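Tarun Rawat rides his second season for Grullard this summer, and he starts it with a new number, a new mechanic and a wrist that has finally healed. He spoke to us on Jun 3, 2019, the day after finishing 13th overall at Pyo.

"I'll take 13th," Rawat said. "My starts were bad in both motos. In the first one I was 19th at the end of the opening lap, and on that track there's one good line through the back section. You sit there and wait."

He broke the wrist last fall in a practice crash and missed the whole winter program. The team kept his seat open, something he did not expect.

"They called and said the bike would be there when I was ready. I started on a bicycle, then short sessions on the 100 at my cousin's place, just to get the feel of the throttle again."

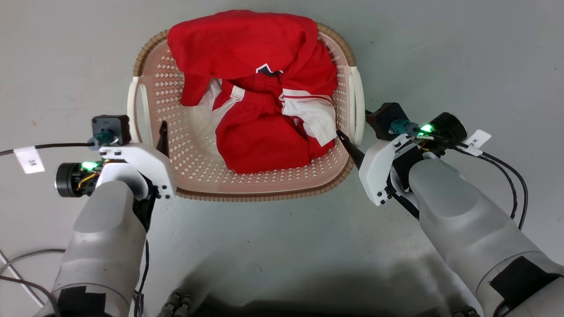

Red and white in the laundry basket.

The bigger change over the winter was the suspension. Grullard moved to Corkine forks, and Rawat had almost no time on them before the first gate drop.

"They're stiffer at the top than what I had. The other guys had months to get used to it and I had 2 weeks. I was fighting the front end in every braking bump, and my hands were gone by the last laps. We went softer at Pyo and it was better - not fixed, but better."

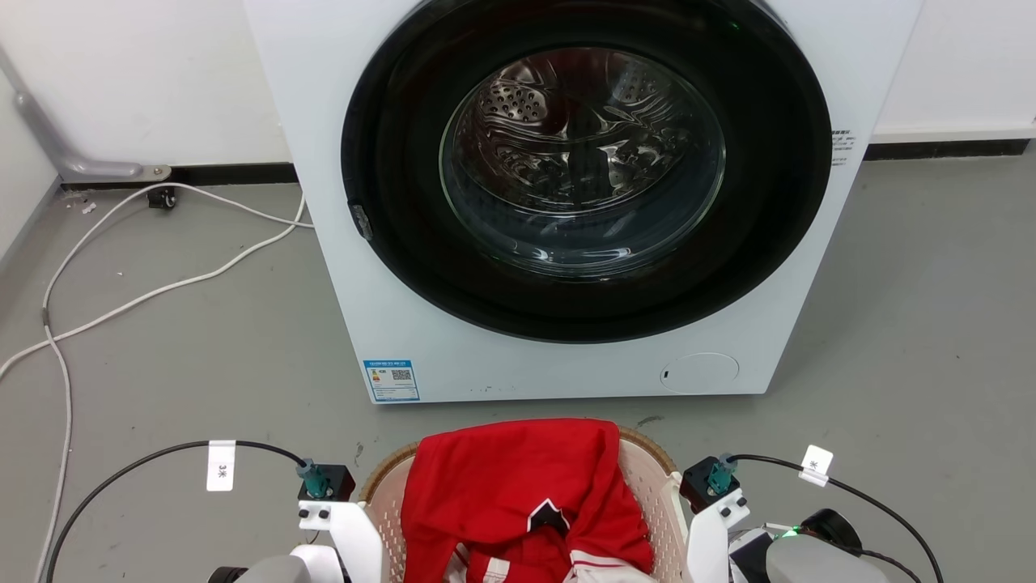 He said he is not looking at the points table yet. The team wants both riders in the top ten by the end of the season, and he thinks that is fair, but he would like to get through a full month without changing the bike first.

The next big one is Skoludholm in July, a deep sand track that Rawat has raced only once.

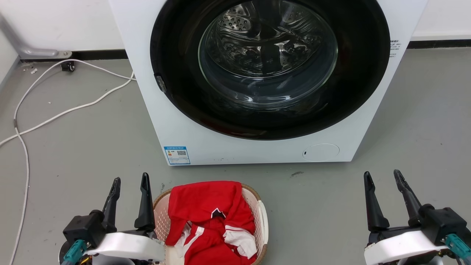
"Sand is fitness," he said. "You can't rest anywhere, and if you sit down you lose the drive." He plans to ride there twice a week until the race, with longer motos than he would normally do. That also means more cleaning up at home. He shakes the gear out and hoses it off in the yard before it goes anywhere near a front loader, the kind with the round glass door and the thick black rim. "Sand gets into the rubber and stays there. I learned that as a kid, and my mother still brings it up."

Asked if he would race on at this level next year, Rawat said he has not signed anything.

"We'll talk after Skoludholm. Right now I need to fix my starts."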